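사회인 야구에서 포수를 본 지 햇수로 꽤 되었는데도 미트를 새로 사는 일은 매번 떨립니다. 글러브야 내야용이든 외야용이든 손에 대충 맞으면 한 시즌 쓰면서 정을 붙이면 되는데, 포수 미트는 길을 잘못 들이면 공이 웹에 안 들어가고 손바닥으로 떨어지거든요. 그러면 투수는 미안해하고, 저는 괜찮다고 웃고, 집에 가서 검지를 얼음물에 담급니다. 이번에 산 렌덤(Rendham) 포수 미트 이야기를 좀 길게 해보려고 합니다. 커피 한 잔 타 오셔도 좋아요.

지난 12월에 쓰던 미트의 웹 끈이 끊어졌습니다. 끈만 갈면 될 줄 알고 수선집에 가져갔더니 사장님이 속가죽을 뒤집어 보시고는 아무 말씀 없이 고개만 저으시더라고요. 엄지 쪽 패드가 다 주저앉아서 끈을 갈아도 오래 못 간다는 얘기였습니다. 정이 많이 든 물건이라 버리지는 못하고 지금은 신발장 위에 올려 두었습니다.

후보는 두 개였습니다. 하나는 시르넬(Cirnel)에서 나온 32.5인치짜리였고 다른 하나가 렌덤의 33인치였습니다. 시르넬은 매장에서 껴 보니 처음부터 참 부드러웠어요. 그 자리에서 바로 경기에 나가도 될 것 같은 느낌이라 솔직히 많이 흔들렸습니다. 그런데 예전에 처음부터 부드러운 미트를 샀다가 여름을 못 넘기고 흐물흐물해진 기억이 있어서, 이번에는 마음을 단단히 먹고 뻣뻣한 쪽으로 갔습니다. 우리 팀 투수인 지아드 마스리(Ziad Masri) 형이 옆에서 "어차피 내가 던져서 길들여 줄게" 하고 바람을 넣은 것도 있고요. 형은 공이 빠른 대신 원바운드가 많습니다. 본인도 압니다.

처음 받았을 때는 정말 나무판 같았습니다. 양손으로 눌러야 겨우 접히는 정도였고, 손을 넣으면 새끼손가락 쪽이 꽉 조여서 오 분만 끼고 있어도 저렸어요. 냄새는 아주 좋았습니다. 새 가죽 냄새를 싫어하는 저희 집사람은 베란다에 두라고 했지만, 베란다는 겨울에 너무 차가워서 결국 작은방 책장에 두는 걸로 합의를 보았습니다.

길들이기는 크게 욕심내지 않았습니다. 저녁 먹고 나서 고무망치로 포켓 자리를 두드리는데, 하루에 100번을 넘기지 않기로 했어요. 아랫집에 소리가 갈까 봐 무릎에 담요를 깔고 두드렸습니다. 오일은 엄지와 새끼손가락 경첩 부분에만 손끝으로 조금 발랐고 포켓에는 바르지 않았습니다. 예전에 오일을 듬뿍 발랐다가 무거워진 미트를 한 시즌 내내 들고 앉아 있던 적이 있어서요. 잠잘 때는 공을 하나 넣고 헌 벨트로 묶어 두었습니다.

실내 연습장에 가져간 첫날에는 공이 자꾸 튀어나왔습니다. 지아드 형이 가볍게 던지는 공도 포켓에 맞고 앞으로 톡 떨어지는데, 주자가 있었으면 여러 번 뛰었겠다 싶더라고요. 그날은 공을 70개 받고 손을 들었습니다. 두 번째 날부터는 엄지 쪽이 조금씩 접히기 시작했고, 세 번째 날에 드디어 그 소리가 났습니다. 포수 하시는 분들은 아실 거예요, 연습장 벽까지 울리는 그 "펑" 하는 소리요! 형이 마운드 쪽에서 팔을 번쩍 들었고 저도 괜히 마스크를 한 번 고쳐 썼습니다.
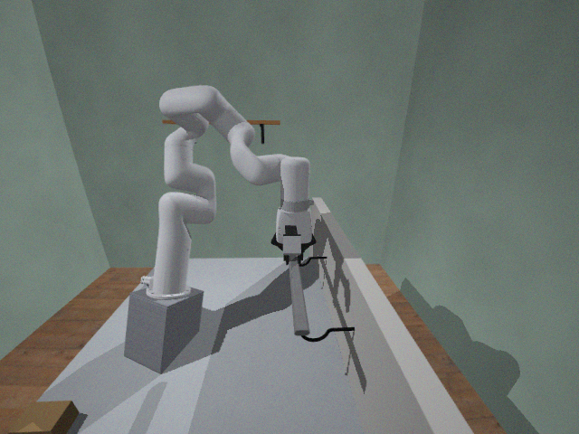
손이 작은 사람도 33인치를 써도 괜찮을까요?
손목 스트랩을 끝까지 조여서 미트가 돌지 않으면 쓸 만합니다. 저도 손이 작은 편이라 걱정했는데, 스트랩 구멍을 하나 더 뚫고 나니 변화구를 따라갈 때 손과 미트가 따로 노는 느낌이 많이 줄었습니다.

그래도 공을 빼는 동작은 아직 숙제입니다. 포켓이 깊어서 잡기는 편한데, 이루 송구를 하려고 손을 넣으면 공이 생각보다 안쪽에 있어요. 시르넬은 포켓이 얕아서 이 점은 분명히 더 나았을 겁니다. 도루가 많은 리그에서 뛰시는 분이라면 저처럼 깊은 쪽으로 가기 전에 한 번 더 껴 보시라고 말씀드리고 싶네요. 저희 리그는 다들 무릎이 안 좋으셔서 그렇게까지 뛰지는 않습니다.

블로킹 쪽은 기대보다 훨씬 좋았습니다. 입구가 넓게 벌어지고 아랫부분이 땅에 평평하게 닿아서, 다리 사이를 막을 때 틈이 잘 안 생깁니다. 지아드 형의 원바운드 커브를 받아 보면 차이를 바로 알 수 있어요. 예전 미트로는 몸으로 떨어뜨려 놓고 허둥지둥 찾던 공이 이제는 꽤 자주 미트 안에 들어와 있습니다. 물론 오른쪽으로 크게 빠지는 공은 미트가 아무리 좋아도 제 몸이 못 따라가니 그건 미트 탓을 하지 않겠습니다.

무게는 좀 있습니다. 한 경기를 다 앉아 있으면 후반에 왼쪽 팔뚝이 묵직해지고, 다음 날 아침에 머리를 감을 때 그걸 또 느낍니다. 손목 안쪽에 덧댄 양털 패드는 겨울엔 포근해서 참 좋은데 여름이 어떨지는 모르겠어요. 땀이 차면 잘 마르지 않을 것 같아서 얇은 속장갑을 미리 사 두었습니다. 속장갑은 미허일러(Mihăilă)라는 데서 나온 건데, 손등이 망사라 답답하지 않고 손바닥에 얇은 패드가 한 장 들어 있습니다. 검지 쪽 통증이 확실히 줄었으니 미트를 새로 사시는 분은 같이 사시면 좋겠어요.

끈 이야기도 빼놓을 수 없네요. 웹 끈은 두껍고 튼튼한데, 새끼손가락 쪽 매듭이 처음부터 조금 느슨했습니다. 연습 두 번 만에 풀려서 제가 직접 다시 묶었어요. 이 가격대 물건이면 매듭 정도는 꼼꼼하게 해서 보내 주셨으면 하는 마음이 있습니다. 색은 짙은 갈색에 끈만 밝은 색인데, 투수가 보기에 포켓이 또렷해서 좋다고 합니다. 형 말로는 과녁이 좋아졌으니 이제 제구가 안 되면 핑계가 없어졌다고 하네요.

가격은 제 돈 주고 샀고 159달러였습니다. 해외 사이트 아도뭄(Adomum)에서 주문했는데 배송비는 따로 들었습니다. 상자에 미트만 덩그러니 들어 있어서 공이나 파우치를 기대하신 분은 서운하실 수도 있겠습니다. 도착까지는 5일 걸렸고, 포켓에 종이가 빵빵하게 채워져 있어서 눌린 자국은 없었습니다. 교환하려면 반송비를 이쪽에서 내야 하니까 손 치수는 꼭 재 보고 주문하세요. 저는 줄자가 없어서 딸아이 자를 빌렸는데, 손바닥 둘레는 실로 감아서 재면 됩니다.

누구에게 맞을까 생각해 보면, 주말마다 포수로 앉고 길들이는 시간도 취미로 여기시는 분이라면 아주 만족하실 것 같습니다. 반대로 포수가 안 나온 날에 가끔 땜빵으로 앉으시는 분이라면 시르넬처럼 처음부터 부드러운 쪽이 마음 편하실 거예요. 미트를 팀 공용으로 두고 돌려 쓰는 팀도 마찬가지입니다. 사람마다 접는 방향이 달라서 이렇게 뻣뻣한 미트는 포켓이 이상하게 잡힙니다. 저희 팀 일루수가 한번 껴 보겠다고 했을 때 제가 미트를 등 뒤로 숨긴 것도 그래서였습니다. (삐지지 마, 밥 살게.)

별점을 매기라면 다섯 개 중에 네 개를 주겠습니다. 뺀 하나는 느슨했던 매듭 때문이고, 여름에 땀 문제가 심하면 반 개쯤 더 뺄지도 모르겠어요. 개막하고 몇 경기 치른 다음에 안쪽 패드 상태랑 끈 늘어난 정도를 이 글 밑에 덧붙여 놓겠습니다. 오일은 어떤 걸 썼느냐고 물으시는 분이 계실 텐데, 수선집 사장님이 작은 통에 덜어 주신 거라 저도 이름을 모릅니다. 다음에 가면 여쭤보고 댓글로 남길게요.

2024년 2월 7일 씀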